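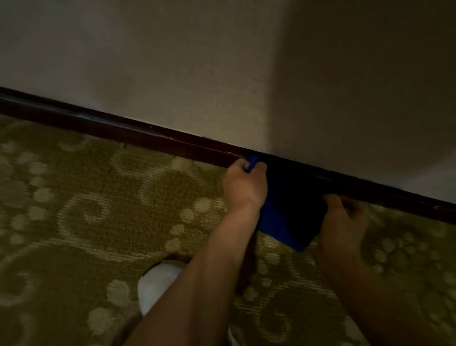

Durnier Plerkon Edge and Trim Cleaning Unit – planning and pricing page

Updated 12/29/20

The Plerkon is a wheeled cleaning robot with one arm and a soft cloth pad. It wipes baseboards, low door casings and the strip where trim meets the wall. It is sold to hotels, event halls, senior residences and the contractors who clean them. Baseboards are still mostly done by hand, with a cloth, low to the floor, and the Plerkon is priced against those hours.

Price

Base unit with arm, charger and one pad head: $2,218 per quarter on a two-year lease
Outright purchase: by written quote
Site setup and mapping, first building: $1,693, one time
Case of replacement pads: $68

Freight is extra on all orders. Setup covers one visit by a Durnier technician and a half day of staff training. Buildings added later are mapped by your own staff with the tablet that comes with the unit.

What it works on

Painted, varnished and stained wood trim, flat or with a rounded top. Glossy finishes are fine with the standard pad. Use the long-nap pad for trim with a deep profile, where dust sits in the groove. The unit does not scrub. Old paint drips, caulk smears and scuffs that have gone into the finish will still be there after a pass, and so will grime that has hardened in the seam at the top of the board. Plan on one hand cleaning before the first robot pass. After that the unit keeps up with ordinary dust.

Do not use it on bare wood or on trim that is flaking.

Flooring

The drive wheels are rated for tile, vinyl, sealed wood and low-pile carpet, including looped pile. It will not run well on shag or on loose rugs. Busy carpet patterns do not affect the sensors on current units. Units built before the sensor change sometimes read large light shapes on a dark ground as an obstacle and stopped short. If you are buying used, ask for the sensor revision and get it in writing.

Before you order

Walk the building with a tape and a notepad. We need the following to quote:

Total length of baseboard, by floor
Height of the trim and a close photo of its profile
Floor type in each area
Narrowest doorway and narrowest gap behind fixed furniture
Where the charger can go, with a grounded outlet nearby
How often each area is cleaned now, and how long it takes

The last item is the one most often left off, and we can't work out a payback period without it. If you have no records, time one person on one corridor and one furnished room. Do both. Corridors go fast and rooms do not, and a budget built on corridor time alone will be wrong.

Furniture

The arm reaches past chair legs but not behind a bed, a dresser or a filled bookcase. Those sections stay with your crew. In guest rooms, count the open wall only. In a ballroom or hallway you can usually count nearly all of it.

Labor to keep in the budget

Someone has to change pads, empty the dust tray and move the unit between floors if your elevator is not set up for it. Corners also need a touch-up by hand, more so inside corners. Keep a stock of cloths and the hours to use them. Buyers who cut the whole line for trim cleaning in the first year generally had to put part of it back.

Pads

Pads are machine washable. Wash them without fabric softener, which leaves a film on glossy trim. Our pads fit the Plerkon and the older Campos head – they do not fit the Killwood floor unit, though the cases look alike.

Service

The lease includes parts, remote support and one service visit a year. Purchased units carry a one-year warranty on the arm and drive, with service plans sold separately. Pads, wheels and the front bumper are wear items and are not covered on a purchased unit.

Lead time

Orders placed now ship at the end of January. Mapping visits are booked after the unit has been delivered and charged. To request a quote, send the list above with the delivery address and a contact for the loading dock.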